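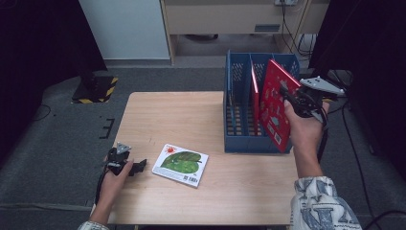
A red board book and the blue file organizer at the book-sorting table.

Open Day at Fadamstead: Your Questions

Filed under: Visits & Open Days

When is the open day?
Doors open at 10 on 04/06/2024 and the last demonstration starts at 3. Come early if you can, the mornings are lovely and calm!

What will I see?
People working with hand-held grippers, one in each hand, doing ordinary jobs at an ordinary table. Book sorting is the one visitors crowd around. It sounds so simple – pick up a book, put it in a slot – and then you watch how much a person does with two small jaws, and you don't want to leave.

Can I try the grippers myself?
Yes, please do! Dalal Karam runs the hands-on table in groups of 12. Sessions last 16 minutes and you sign up at the front desk. Thin board books are harder than you'd think when they lie flat, so start with one that's standing up.

Why books? 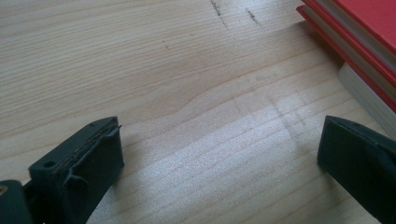
Kiprono Temba gets this one at every demo. A book can stand, lean, lie flat or sit in a stack, and each of those asks for a different approach with the gripper. Covers can be slippery too. Plus everyone knows how to put a book away, so even our youngest visitors have opinions (strong ones) about how it should be done.

Is it suitable for kids?
Very much so. Under-eights need an adult with them at the hands-on table. Please step over the floor cables, not on them.

May I ask the team questions during a demo?
Wait for the pause between rounds, then ask away. Tomoyo Aoki will happily talk about gripper fingers for as long as you let her.

Do I need to book?
Only for school groups. Write to Amr Hamdy at the visits desk.

Will there be another one?
We're hoping for November.

Related
Getting to Fadamstead by bus
School visits: how to reserve
Meet the Jiltoron demo team

Contact the visits desk | © Fadamstead Open Days | Back to top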